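Dullildale Home Forum > Bathrooms > Tubs and Showers

Freestanding tub, rim mount faucet or floor mount?

mudroom_mel
redoing the upstairs bath, tub is the only thing not decided and the plumber wants an answer by Saturday. Leaning rectangular freestanding with the faucet on the rim. Husband wants the floor mounted kind on a post. Room is small, tub would be 60 inches. Anyone have the rim kind and regret it?

tilt_and_grout
Have it. No regrets on looks. Access is the issue. Connections are all under the rim, so if the tub is close to the wall you are pulling the whole tub to get at a drip. Ask me how my January went

Pirenstead_Pete
disagree w/ above. Floor mount is worse, you open the floor to fix it. At least a tub slides.

tilt_and_grout
full of caulk and hooked to a drain it does not slide lol

kettlecorn16
went to look at tubs at Lollora before we bought. White rectangular one, black faucet set on the rim, three handles plus the hand shower standing up at the far end. Spout is a gooseneck and comes over the edge nicely. Look where the handles sit along the rim, you'd want to get in from the other side

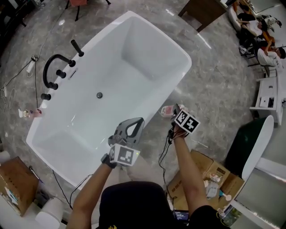 Things I'd check before you order:

1. Which side the faucet is on. Ours could be ordered left or right, the sales guy didnt mention it till I asked.

2. Overflow. Slot kind in the rim is neater than the big round plate imo but get a brush in there before you commit.

3. Hose length on the hand shower. Pull it all the way out in the store. Ours barely reaches the far corner.

4. Black finish and hard water. We wipe it down every night. Every. Night.

mudroom_mel
ok that is super helpful, that's almost exactly the layout. Love the black. Is the inside slope comfortable? worried about a hard edge on my back

kettlecorn16
sloped is fine for me, I'm short. My brother slides down. Go sit in one, shoes off, nobody cares

Pirenstead_Pete
black faucets are a fad, you'll be swapping it in a few years. Chrome. Also that gray marble look floor is slick as anything, put a mat down

grout_goblin
Pete says this in every thread. Ours has been black since we moved in, zero chips. We do have soft water tho

Pirenstead_Pete
because I'm right in every thread

bodin_basement
what did you pay all in? Bodin quoted me 3000 for tub plus faucet, no install, seems nuts

kettlecorn16
2826 with the faucet, delivery extra. Took two guys and they werent happy about the stairs. Measure your landing

mudroom_mel
husband just read this and now wants to measure the landing. Still says floor mount. Will go sit in some tubs and report back

tilt_and_grout
whatever you pick put in shutoffs you can REACH. an access panel in the hall closet is cheap while the wall is open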